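자료실 > 설치 안내서 > Folley 양팔 작업 셀 > 4장. 당김줄과 뒷가림천 점검

4장. 당김줄과 뒷가림천 점검

3장까지 따라오시느라 고생 많으셨습니다. 팔 2대를 세우고 전원까지 넣으셨다면 얼른 무언가를 집어 보고 싶으실 텐데요, 조금만 참고 이 장을 먼저 마쳐 주시기 바랍니다. 저희가 Clandard 작업장에서 셀을 돌리며 가장 자주 손본 곳이 팔이 아니라 뒤쪽 기둥과 당김줄이었거든요. 줄 하나가 느슨해지면 기둥이 조금씩 흔들리고, 어느 날부터 집는 위치가 미묘하게 어긋나서 엉뚱하게 그리퍼만 붙들고 씨름하게 됩니다.

준비물: 육각 렌치, 작은 스패너 2개, 수평계, 마른 천, 점검 기록지

4.1 팔을 대기 자세로 올리기

1. 제어 화면에서 '대기'를 누르고 양쪽 그리퍼가 높이 올라가 멈출 때까지 기다립니다.
2. 비상정지 버튼을 누르고, 화면에 정지 표시가 떴는지 눈으로 확인합니다.
3. 그리퍼 아래로 늘어진 케이블이 링크 사이에 끼지 않았는지 살펴봅니다. 살짝 처져 있는 정도는 괜찮으니 억지로 당겨 묶지 마세요.

주의: 비상정지를 누르지 않은 채 상판 위로 몸을 숙이지 마십시오. 팔이 멈춰 있는 것처럼 보여도 마찬가지입니다.

4.2 기둥과 당김줄

4. 기둥 받침의 볼트를 좌우 번갈아 조입니다. 한쪽을 끝까지 조인 다음 다른 쪽으로 넘어가면 기둥이 기울어집니다.
5. 기둥에 수평계를 대고 앞뒤, 좌우를 차례로 봅니다.
6. 아래로 내려오는 긴 줄의 턴버클을 반 바퀴씩, 왼쪽과 오른쪽을 번갈아 돌립니다. 손가락으로 눌렀을 때 양쪽 느낌이 비슷하면 됩니다.
7. 위쪽에서 엇갈리는 줄이 기둥 옆에서 꼬이지 않았는지 확인합니다.

점검을 마친 셀에서는 긴 줄이 기둥 위쪽에서 양옆 아래로 벌어져 내려오고, 팔은 둘 다 위에 머물러 있습니다. 시험용 컵과 접시는 왼쪽에 모으고 붉은 과일 모양 물체는 이렇게 오른쪽에 떨어뜨려 두시면 다음 장의 첫 동작을 해 보기에 편합니다.
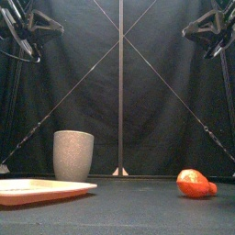
Nandi Oosthuizen은 턴버클을 한 번에 한 바퀴씩 돌렸다가 기둥이 반대쪽으로 넘어가는 바람에 처음부터 다시 했다면서, 답답하더라도 반 바퀴를 꼭 지키라고 전해 왔습니다. 저희도 같은 생각입니다. 급한 날일수록 천천히 돌려 주세요.

4.3 뒷가림천

8. 검은 천이 당김줄이나 팔에 걸리지 않는지 봅니다. 자연스러운 주름은 그대로 두셔도 좋습니다.
9. 상판은 마른 천으로 닦고, 천에 붙은 먼지는 가볍게 털어 냅니다.

참고: 천을 팽팽하게 펴겠다고 당김줄에 집게로 고정하지 마세요. 줄이 옆으로 당겨져 4.2를 다시 하셔야 합니다.

4.4 마무리

10. 상판에 둔 공구를 모두 치우고 비상정지를 해제합니다.
11. 저속으로 팔을 한쪽씩 움직여 보고, 기둥이 떨리면 6번으로 돌아갑니다.
12. 기록지에 누적 동작 횟수를 적습니다. 저희 셀은 지난 점검 때 3,428이었습니다. 4주마다 이 장을 되풀이해 주시면 됩니다.

댓글

Duván Condori
6번까지 했는데도 기둥이 떨려서 보니 받침 볼트 하나가 덜 조여져 있었습니다. 4번을 건너뛰지 마세요.

Lindiwe Motaung
기록지 양식도 자료실에 올려 주실 수 있나요?

Rodrigo Aranda
천 집게 얘기, 딱 제가 한 실수네요. 덕분에 집게 빼고 줄을 다시 맞췄습니다!

문의: Lorstead 설치지원팀 | © Lorstead | 맨 위로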